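[kitchen-list] Re: What do I do with a whole celeriac?

From: Nidia Echeverri
To: kitchen-list
Date: March 26, 2025

Hello all,

Aníbal wrote:

> Somebody at work gave me a celeriac the size of a football and
> I have no idea where to begin. My other half says it smells like
> soup and looks like something dug up by a dog. I've been trying to
> eat more veg since the doctor had a word (fewer chips, more of
> everything else) and I'd like to give it a fair go. Do you peel it
> with a peeler? Can you eat it raw? Will the kids touch it?
> Also, is it a potato, as far as my dinner is concerned, or is it
> a vegetable?
>
> Aníbal Benavides

Oh Aníbal, you lucky man! I love celeriac and I've been waiting for someone to ask. I grew up without ever seeing one, and then the year we moved here there was a box of them outside the shop on the corner and I bought one purely because it was so ugly. I kept it in the fridge for three weeks being frightened of it. So you're already doing better than I did.

Put the peeler away. You'll be there all night and it skids about on the knobbly bits. Slice off the top and the bottom with a big knife so it stands flat on the board, then cut down the sides in strips, the way you'd take the skin off a pineapple. You'll lose a fair bit and it will feel wasteful. The root end is the worst, all little tangles with soil in them, and I just cut deep and get rid of the lot. The cleaner trimmings can go in a stock if you scrub them (I freeze mine in a bag with the leek tops and then forget which bag it is).

It goes brown quite quickly once it's cut, so have a bowl of cold water ready with half a lemon squeezed in. If you've no lemon, a splash of vinegar does the job.

And yes, you can eat it raw, but cut it thin! A great cube of raw celeriac is a miserable thing. Matchsticks or the coarse side of the grater.

My three ways, in the order I'd try them:

1. The crunchy one

Grate half of it. Mix a big spoonful of mayonnaise with a big spoonful of plain yoghurt, a heaped teaspoon of mustard (I use the Fallier one from the deli, which is fierce, so go easy if yours is too), lemon juice, salt, and a lot of black pepper. Stir it all together and leave it for half an hour before you eat it. It softens a bit and tastes much better for the wait. I put in chopped apple if there's one going wrinkly in the bowl, and parsley if the pot on the windowsill is still alive. Lovely with smoked mackerel or in a sandwich with cold chicken. You can do it with all yoghurt and no mayo if the doctor is looking over your shoulder, and it's fine, a bit sharper, maybe a pinch of sugar.
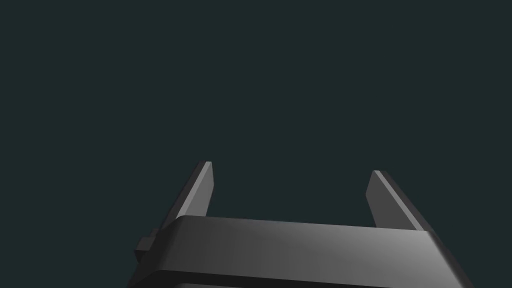 2. The mash

This is the one for the kids. Half celeriac, half floury potato, boiled together in salted water. Cut the celeriac pieces smaller than the potato as it takes longer to go soft, and let it all steam dry in the colander for a minute or you'll have slop. Butter, a drop of milk, nutmeg. My two ate it for a whole winter thinking it was just my mash. The year they found out there was a proper row, and then they carried on eating it anyway.

To your other question, I count it as a vegetable on my plate. It's got a lot less starch in it than a potato, so it's lighter and you can have a decent heap. Do check with whoever gave you the talking-to though, if you've been told to watch anything in particular. I'm a woman with a cookbook shelf and no qualifications. And if anyone at your table is allergic to celery, keep it well away from them, because it's the same plant underneath.

3. The roast

Cut it in chunks, big ones, they shrink. Oil, salt, a few thyme sprigs, hot oven, 45 minutes or until the edges go properly brown and sticky. Turn them once. I've seen people bake the whole thing in its skin for hours and carve it at the table like a joint, and I did try that one Christmas. It was very nice and it took so long that we'd eaten all the cheese by then.

Soup I've left out on purpose, everyone will tell you soup. (Celeriac, onion, an apple, stock, whizz it. There, I've told you.)

It'll keep for ages in the bottom of the fridge if it's whole and unwashed. Once you've cut into it, wrap the cut face tightly and use it within the week, and shave off any brown before you start.

If you get the taste for it, they're at their best from September onwards, right through the cold months. Pick one that feels heavy for its size. The enormous ones can be spongy in the middle, so if yours has a hollow bit, cut round it and mash the rest.

Let us know how you get on! And tell your other half that soup is a perfectly nice thing to smell of.

Nidia

PS. Whoever was after my lentil and beetroot burger recipe, I haven't forgotten, I've just lost the piece of paper.

Comments (3)

beanpot57
Made the crunchy one tonight with half fat crème fraîche as that's what was in. Very good. Needed more salt than I expected. My husband had thirds and he doesn't even like coleslaw.

Marrow Fan
You can microwave the mash version if you cut it small, six minutes with a splash of water under a plate, then stir and see. Saves heating up the kitchen. I'd leave out the nutmeg but I know I'm in the minority there.

Aníbal B.
Did the roast!! Kids ate five bits each and asked if they were parsnips. I said yes. Thank you Nidia, will try the mash when I get another one.

Recent on this list

Re: Re: Is frozen spinach as good as fresh?
Soaking chickpeas, or not bothering
Lunchbox ideas that aren't hummus
Re: Swede, a defence
What's everyone doing with purple sprouting?
WANTED: lentil and beetroot burger recipe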